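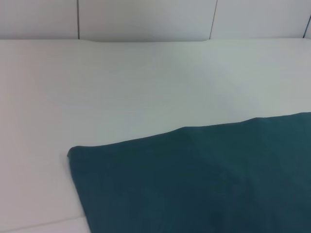

Hay first. Everybody wants to talk supplements and the answer from every barn on this trip was hay first, then salt, then water, then maybe we talk.

Caruso, a boarding barn outside Minda, feeds 91 horses. Trainers, trail riders, a few retired jumpers. Two years ago the feed room had more tubs than a drugstore. Hoof stuff, joint stuff, calming stuff, three kinds of electrolytes. Monthly bill: $2440. Then the barn pulled hay samples and sent them out to Grekamero, the forage lab across the county line. Results came back low in copper and zinc, fine on almost everything else. Half the tubs were doubling up on things the hay already had.

So they cut. One ration balancer, plain salt, vitamin E for the horses off pasture. Bill dropped to $2195 the first month, which dosn't sound like much until you learn that includes the lab fees.

Coats? Better by September, the barn says. Could be the copper. Could be the new deworming plan. No one ran a trial.
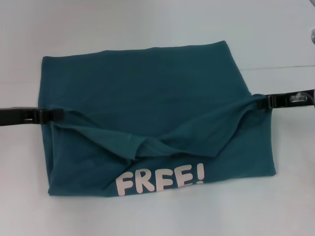 Dark teal cotton, folded on a pale tabletop.

Over at Grostia it's a different story. Harder keepers, big eventers, long trailer days. They still use a yeast product before travel and swear by it. Fewer loose stools, horses drink sooner at the other end. The vet there is fine with it, but wants every horse weighed with a tape first, every month, same time of day. Good habit. One gelding lost 202 pounds over a winter under a heavy blanket and it took way to long to notice.

What to ask before buying: how much of the active ingredient per scoop, not per tub. What's in the hay. What else is already in the bucket, selenium especially, it adds up fast and too much is dangerous. Change one thing, wait eight weeks, write it down.

Caruso keeps a whiteboard by the feed room door. Last entry when we left, 6 a.m. feeding: more salt blocks.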